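April, morning, 9:40

Second go at the walnut ink. Elba Ocampo left me a bag of husks from the tree behind Durán and I finally got them out of the bucket they've been soaking in. 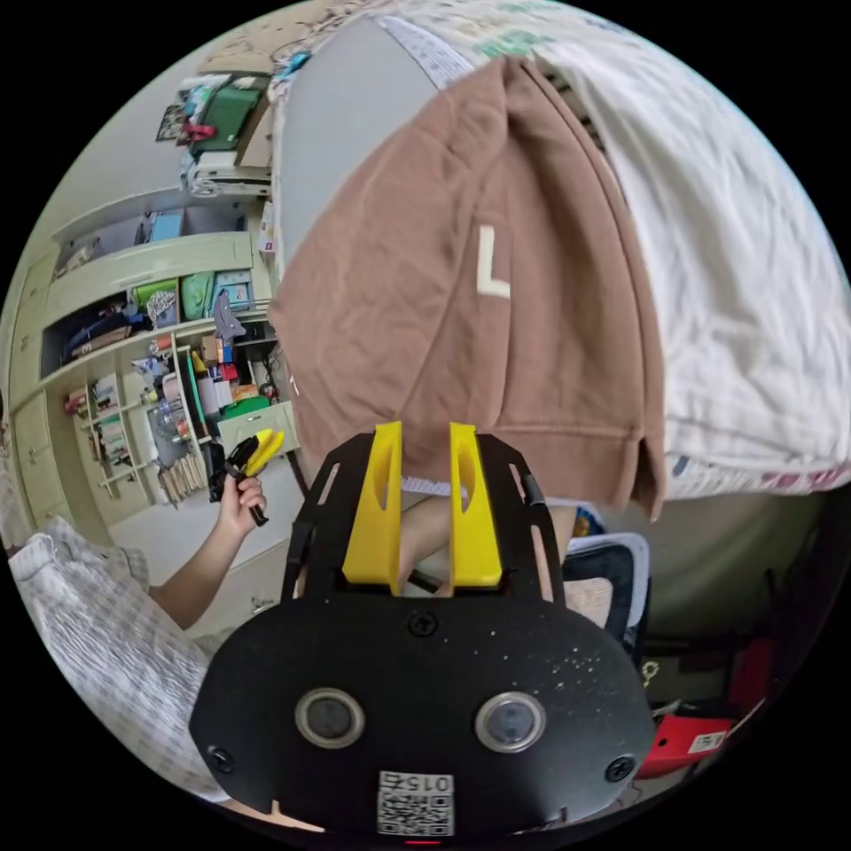

So the soak smelled terrible, as expected, and I strained it twice through old muslin before it went in the pot. Simmered it on low for 4 hours with the lid off. Last time I got impatient and let it boil, and it went gritty, so this time I kept a book next to the stove and stayed put (mostly!). It came down to a bit under half, which is where I stopped.

Split the batch into two jars:

- **Jar A:** plain, one clove, nothing else
- **Jar B:** one clove, 17 drops of the gum arabic solution, and a pinch of iron from the rusty nail jar

B went dark right away, a cold gray-brown, almost slate on the Plisside paper. A is the warmer one and I like it more for washes, but it feathers badly with the Kollach nib. With a brush it's lovely. Dipped the same nib in B and got a clean hairline most of the way across the sheet, then a blob, then clean again. Might be the nib. I've been meaning to scrub the oil off it properly and keep putting it off.

Tested both on the Tresik sketchbook paper too and wouldn't bother again, it soaks up everything and the back of the page is a mess.

Swatches are clipped to the window, half of each strip under foil, so we can see how much B shifts in the light. Please don't move them! Elba thinks the iron will eat the paper eventually and she's probably right, so no B in anything we plan to keep until I know more.

11:15. Added 50 ml of distilled water to A to loosen it up, and it's better for washes, worse for everything else. Should have split it first. Oh well.

To do: more gum in what's left of A, strain B once more (there's sludge at the bottom already), wash the muslin outside and NOT in the good sink, ask Elba if there are any husks left.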